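3.2 Gripper and Wrist Camera Upkeep

The Pladel cell has one arm, one two-finger gripper and one camera mounted at the wrist. It sits on a white table, and the table height has not changed since the cell was first put together. Most of the work needed to keep it running goes into the fingers and the camera mount, so we describe those two parts in some detail and leave the arm itself to the supplier's manual.

The fingers are blue, with open rectangular cells along the upper face and a grid of small perforations on the side. We print them in pairs and always change both at once. In early trials we replaced only the worn finger, and the older one bent more under load, which pulled light objects to one side during the grasp. Each pair is retired after 400 grasps or at the first split rib, whichever comes first. Over the whole study we used 54 pairs. Most were retired on count. The splits we did see were nearly all in the ribs close to the tip.

Changing a pair takes one person four minutes. The gripper is opened fully, the arm is parked and power to the wrist is cut before the screws are loosened. Dust collects in the cells and is cleared with a soft brush. We tried compressed air first and stopped, as it blew grit toward the lens.

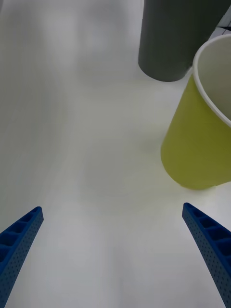
After every change the operator runs the opening check. The fingers are driven to the open position and a still is taken from the wrist camera. Both tips must be in view, with clear table between them, and neither may touch anything. The tips need not sit at the same height in the still. The camera mount has a slight roll that we measured once and corrected in software, and shimming it by hand made matters worse. If a tip has shifted from its stored position by more than the set limit, the finger is reseated and the check is run again.

Objects can stay on the table during this check provided they are outside the closing path. Paper cups and plain cylinders were used most often, as they stand up without help and their lower edges are easy to find from above. Pale shades on the white table gave the most trouble. A colored cup also tints the surface next to it, and the first version of our table mask treated that tint as part of the object. Eglė Lapiņa rewrote the mask in February to use a wider color range, and all stills taken before then were processed again.

The lens is wiped at the start of each shift and the camera cable is inspected where it bends at the wrist. One cable failed during the study. The fault showed up as dropped frames only when the wrist was turned far to the left, and it took Justinas Juška most of an afternoon to trace. The replacement was given a longer loop and a second clip, and it lasted through the remaining 418 runs.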